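Setting sensible limits before you run an arm on a kitchen bench

I've been asked for my bench rules a few times now, so I've finally typed them up (thanks to Sunee Kaewkla at Doltgate for reading the first draft and scribbling all over it!). They're house rules, so check them against your own risk assessment and your arm's manual.

Start with speed. I cap mine at 300 mm/s for anything new and leave it there until I've watched 30 clean cycles. Yes, it's dull – make a cuppa first, then stand by the stop button with both hands free.

Next, the keep-out zones. Draw one box around each appliance and another around anything breakable, with a decent margin. If you've got 2 units sharing a bench, give each one its own zone and never let the overlap be "whoever gets there first".

Then cables. Move the arm by hand, power off, through its full reach and watch where every loop goes. Tape or clip whatever snags.

Last, do a slow dry run with soft stand-ins for the food. Plush fruit is brilliant for this, and it's very forgiving colour-wise if your vision settings are still a bit off.

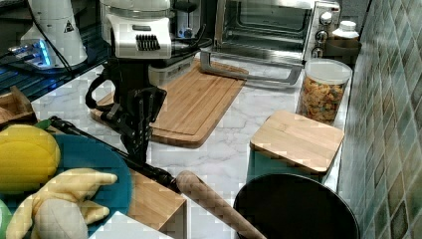
Gripper over the bench, with the plush lemon and banana on the blue plate.

Write down whatever you changed, initial it, and start the cycle count again from zero.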